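Nemano Marble-Effect Surface Film, reddish brown
Sold by Willisano. Item 633

Price per roll: £29
Roll width: 155 cm
Finish: gloss
Pattern: fine white veining on reddish brown
Backing: self-adhesive
Also listed as: Gitura Table Cover (same film, older label)

We sell a lot of sticky-backed film and we don't believe most of what is printed on the packets, so please read this before you order.

The maker calls it "indistinguishable from real stone". It isn't. Knock on it and you hear whatever is underneath, and if your board has a dip in it the gloss will show you exactly where. From a couple of paces away it passes well enough. Close up it is a printed film, and at this price it could hardly be anything else.

The maker also says one person can lay it "in minutes". Gert Khumalo, who tests the films for us, took most of a morning over a single bench top and had to lift one corner twice. Start from the middle, peel the backing a little at a time and keep a plastic scraper handy. Air bubbles near an edge can be pushed out. Bubbles in the centre usually stay.
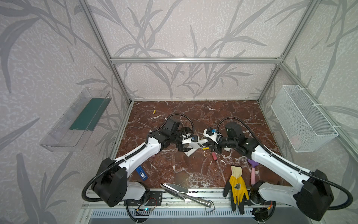

As for what goes with it, we are often asked about patterned walls. Pale gray-lilac panels with big grey grass and reed leaves are a lot to put next to a veined red-brown surface, and the catalogue advice that "everything goes with marble" is no help at all. Get a sample of both and look at them in your own light. Small yellow or pink things do show up clearly on the brown, if you are the sort who loses chalk.

Cleaning: damp cloth, mild soap. "Scratch-proof" on the label should be read as "scratches less than the cheap one". We wouldn't drag anything with a metal foot across it.

Heat: the packet gives no figure, and we have asked. Use a mat.

Guarantee: 12 months from the maker, and it covers peeling only. Fading is left out.

Matching edge strip is sold separately under the Kekana name. The brown is slightly off.

Samples are A5 size and posted free. Cut lengths can't be returned.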